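From: Edileuza Vieira
To: equipment list
Date: June 17, 2023
Subject: Re: Hand and glove budget for next year

Lindalva Brito wrote:

> Before I sign off on the Grandine quote I need a list of what
> we are really asking for. The draft has 13 lines and I can't
> tell which are for the tabletop work and which are for the
> mobile base. Also, why are gloves on there as a separate
> line? And do we need a second table?
>
> Lindalva

Lindalva,

Sorry for the slow answer. I went through the draft with the Thongsuk quote next to it. Five of the lines belong to the mobile base and can wait until that project has its own money. I'd take them out now and send Grandine the shorter version.

The gloves are separate because they wear out and the hands don't, or not at the same rate. Both hands are gloved for all of the tabletop work. If we bury them in the hand price we will be back asking for money in the middle of the year, same as last time.

The tabletop setup we are budgeting for is the two-arm one, with the bread rolls and the pink bowl on the green cutting mat. 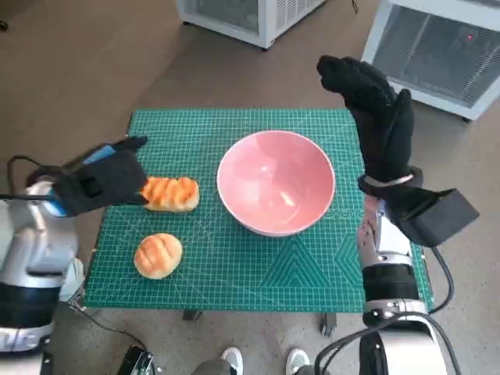

What I would keep, in order of priority:

1. Gloves, black fabric, enough pairs for the year. Thongsuk and Grandine both carry a size that fits. Thongsuk is cheaper but ships only by the case.

2. One spare hand. Left or right, whichever has the shorter lead time. Ellov quoted 1864 for the repair contract on the pair we have, and I would put that money toward the spare.

3. Cable sleeves and clips. The cables loop out at the forearms and down toward the floor, and I want them tied back properly before we add anything else. Small money, but please leave it as its own line.

4. Mats. We can get by with what we have through June. After that I'd like two more of the same kind, with the grid, so object positions can be written down the same way at every station.

On the second table: no, not this year. The small one is fine for the reach we use.

Buvurura asked if we want their training days added to the order. I said I would check with you. My vote is to skip it.

If you can get me a yes or no on item 2, I can send the revised list back to Grandine the same day. The rest can go through as it is.

Edileuza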